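Handout 12: Closing a straight incision with interrupted sutures

Read this before the lab. Bring a printed copy, since the tables at the stations have no room for laptops. The lab is in the Asfaw building and the lecture part is in the Loraritz room upstairs.

## What the closure has to do

A closure holds the two edges of a wound against each other long enough for the tissue to join. The thread should bring the edges together and no more. If it is pulled too tight, blood flow at the edge drops and the thread can cut through. If it is too loose, a gap stays open and fluid collects in it.

Interrupted sutures are separate stitches, each with its own knot. They take longer than a running stitch, but if one knot fails the others still hold. A running stitch is faster and spreads the tension along its length — one break can loosen the whole line.

## Needle and thread

For soft tissue we use a curved needle. The thread is swaged, meaning it is attached inside the blunt end of the needle, so there is no eye to drag through the tissue.

- Grip the needle about two thirds of the way back from the point.
- Enter at a right angle to the surface.
- Turn the needle along its own curve. Pushing it straight bends it and tears the tissue.
- Take the same depth and the same width on both sides.

Set the needle down where you can see it whenever both jaws are needed for the knot.

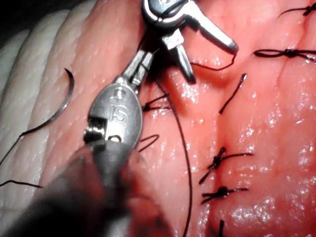 *Fig. 1. Instrument jaws at the suture line, with the curved needle and its black thread at left.*

## The knot

Tie a square knot. The first throw sets the tension, the second locks it, and a third is added with slippery thread. Lay each throw flat and reverse the direction each time. Two throws in the same direction make a granny knot, and it slips.

Leave a short tail when you cut. Long tails get caught in the next stitch. Place the knot to one side of the incision, and keep to the same side down the whole line.

## Common faults

- Edges rolled inward: the bite was too shallow or uneven.
- Puckering between stitches: tension differs from one knot to the next.
- Frayed thread: it was gripped with the jaws along a part that stays in the tissue.

## For next time

Read the Norine chapter on running closures and complete the Wulteo worksheet, questions on tension only. Practice pads are in cabinet 69. Sign them out and return them by 4 p.m.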